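Robot Rules: How People and Robot Arms Share a Room Safely

A guide for readers aged eight to eleven, from the Vornwood Centre for Safe Machines

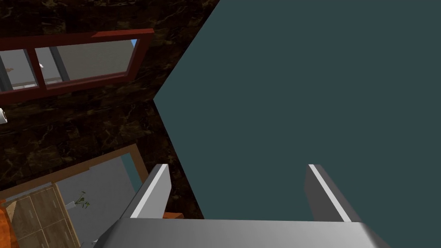

Every robot that works near people must follow rules. Some of these rules are written into its computer program. Others are for the people who build it, test it and stand beside it.

Why do robots need rules?

A robot arm can be strong, and it does not get tired. It also has no common sense. If you step in front of a friend who is carrying a box, your friend will stop. A robot will stop only if someone has given it a way to notice you and told it what to do next.

Who writes the rules?

Safety rules that many people agree to follow are called standards. Engineers, scientists and people who work with machines meet to discuss what could go wrong, and then write down how to prevent it. At Vornwood, our own rule book has 32 pages. It is looked after by our safety officer, Hadiza Anozie, who reads it again from start to finish every December.

Four rules we follow

Practise on a computer first. A new movement is tried in a simulation – a pretend room inside a computer – before a real arm is allowed to make it. A mistake there cannot hurt anyone.

Look before moving. The gripper is the robot's hand. Before it closes, the robot must check what is between its fingers.

Go slowly near people. When a person comes within two metres, our robots must slow down.

Keep the stop button clear. Anyone in the room may press it, including visitors, and no one will be cross if it was not needed.

What happens when a rule is broken?

The robot is switched off and the team writes a report. Frøydis Sjöberg, who leads our testing team, asks five questions each time. The first is always "Was anyone in danger?" The robot may not be used again until all five have been answered in writing.

Words to know

Gripper: the part of a robot that holds things.
Simulation: a computer model used for practice.
Standard: a set of rules agreed by many people.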